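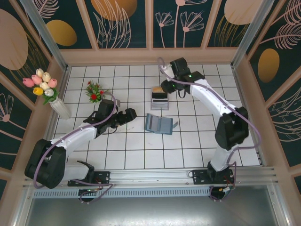 Can a Robot Tidy My Shelf Yet?

I have a shelf in my hallway that I dust maybe twice a season. It holds picture frames, a plant I keep forgetting, and a vase of fake flowers my aunt gave me because she knows about me and plants. Dusting it takes six minutes. I timed it in September, when I was trying to decide if I was lazy or just busy (lazy, it's six minutes).

So when people ask me whether robots can do chores yet, I skip right past the dishes and the laundry and ask about the shelf. Could a pair of arms pick up two little picture frames, stand them both up straight, and put them back next to the flowers without making a mess of the whole thing?

My answer right now is sort of, on a good day, if you set the place up for it.

Look at where the two arms are working. They're bolted to a rail, they've got walls on the sides and at the back, and the floor is flat white tile. There's one frame upright and one lying tilted, a small pot of red and pink flowers, and a vase of artificial tulips over by the wall. I love that somebody put up flowery wall panels! But it's still a very calm little room. My hallway has a dog in it.

And frames are mean objects, if you think about it. They're thin, they're slippery, and they have that stand on the back that folds when you don't want it to. You and I pinch one by the edge, feel it start to go, and catch it with the other hand without a thought. A gripper with two fingers has to get the angle right going in. If it comes down a hair off, the frame skates across the tile and now you've got a different problem from the one you planned for.

I spent a few years at Stonar, packing small housewares for shipping, and we had one machine on the line that everybody was proud of. It did 439 boxes a shift, all the same size, all facing the same way. Put a box in sideways and it stopped and beeped until one of us walked over. I think about that beep a lot when I read that home robots are coming next year. A house is pretty much all boxes in sideways.

Now, I don't want to be the grump here. Two arms are a big deal to me. Most chores I can think of need one hand to hold and one hand to do — opening a jar, folding a towel, wiping under a vase. A single arm always looked to me like a person with a sandwich in the other hand. Give a machine a pair and a lot more of the house opens up, at least on paper.

What I'd want before I spent a dime is boring stuff. I'd want to see the same job done 400 times, with the frames dropped any old way, and I'd want to see the bad tries too. I don't need it fast. It can take all afternoon while I'm out, I really don't care, as long as the tulips are still in the vase when I get home.

My neighbor says I'm too picky and that people said the same things about dishwashers. Maybe! But a dishwasher got to be a box, and we all learned to load it. I'm happy to meet a robot partway like that. I'd move the plant. I'd even clear some space on the shelf. I'm not bolting a rail to my hallway, though, and the dog stays.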